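Giltovex statement on the Rarnville sorting cell fault

For release: July
By the Giltovex press desk, Rarnville

I'm writing this one in the first person because I was standing next to the thing when it went wrong, and it would feel a bit odd to put it in that stiff company voice. So: we've had a fault on our two-arm sorting cell in Rarnville, we've paused it at customer sites, and I want to tell you what happened and what we're doing.

First, the good news. No one was hurt. The doors of the enclosure were shut, both arms stayed inside it, and the worst damage was a chipped tile and a cross engineer (me).

If you haven't met the cell before, it's our tabletop unit for sorting small parts by colour. Two arms share one work surface, and they pick up mixed pieces and drop them into the right bins. We use plain coloured blocks for testing, which makes the whole thing look like a very expensive nursery, but blocks are brilliant for finding problems. They're cheap, they tumble about, they land at silly angles, and when one goes in the wrong place you can spot it from across the room!

The fault showed up during a long unattended run. We'd set the cell going on a test of 700 picks and I'd come back in just after four in the afternoon to see how it was getting on. At first it all looked lovely. Then the left arm closed on a block, lifted, and stopped dead over a bin with its gripper still shut. That part is fine, arms stop now and then and the software is meant to deal with it. The trouble was the right arm. It should have frozen too, straight away, and it didn't. It carried on with its own move for around 2 seconds, straight into the space the left arm was sitting in, and the two wrists knocked together.

It wasn't a big bump. These are light arms and they don't go very fast. But a stop signal from one arm is supposed to stop both, every time, and on this occasion the message turned up late. I hit the emergency stop (which worked exactly as it should, I'm very glad to say) and we left everything as it was until we'd saved the logs.

It took us a good while to make it happen again. We tried swapping the grippers over, we tried a different power supply, we spent a whole morning convinced it was a loose connector under the left arm. It wasn't. In the end we found it in the controller software. When the left arm stalls with something in its grip, it sends out a stop message and then starts writing a long fault report. On the affected version, that report could jump ahead of the stop message in the queue. Most of the time the delay was too small to see. If the log store was nearly full, though, it grew, and a long run is just the thing to fill up a log store.

So that's on us. The controller boards come from our partner Hanitz and the tubing and cable sets come from Softić, and I'd like to be clear that neither had anything to do with it. Both were really helpful while we were hunting, and Softić sent us a spare set the same day when we still thought it was the wiring. The faulty bit of code was ours, we wrote it and we tested it, and our testing didn't catch it.

What we've done since is fairly simple. The stop message now goes out on its own line and can't be held up by anything else. The fault report waits until both arms have told the controller they're standing still. We've also changed what happens when the log store fills up – the cell now finishes the piece it's holding, parks both arms and asks for attention. Before, it would just keep plodding on.

We've been trying hard to break the new version. We've filled the log store on purpose, jammed blocks in the grippers, pulled blocks out of the grippers, and left pieces lying in daft places where an arm might fumble them. We've forced 40 stalls so far and both arms have stopped together on every one of them. I'd like to see a lot more than that before I relax, so the testing carries on, and we won't be sending the update out until it's finished and someone outside our team has been through the results.

If you have one of our cells, please leave it switched off for now. We've written to every customer, so do check your inbox (and your junk folder, our emails love a junk folder). You don't need to send anything back or take anything apart. Single-arm units don't share the stop message and aren't affected, so you can carry on using those as normal.

A few people have asked whether they can run the cell with somebody watching it. I understand why, especially if you've got parts piling up, but the answer is no. The enclosure must stay shut while the arms have power, and a person with a finger over the button is no replacement for a stop that works by itself. We'd also ask you not to wipe the log store as a home-made fix. It does make the delay smaller, but it doesn't get rid of it, and we'd quite like to see what's in there.

Once the update is ready we'll send it out with a short check you can do yourself using a couple of blocks. Rental customers won't be charged for the time their cell has been off. If you bought yours outright and the pause is costing you work, get in touch and we'll talk about a loan of a single-arm unit while you wait.

We'll put out another note when the outside review is done, whatever it says. Until then the test cell in Rarnville is staying on blocks, and the Giltovex press desk will pass any technical questions along to me.

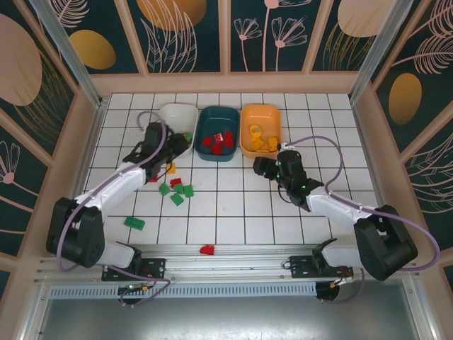
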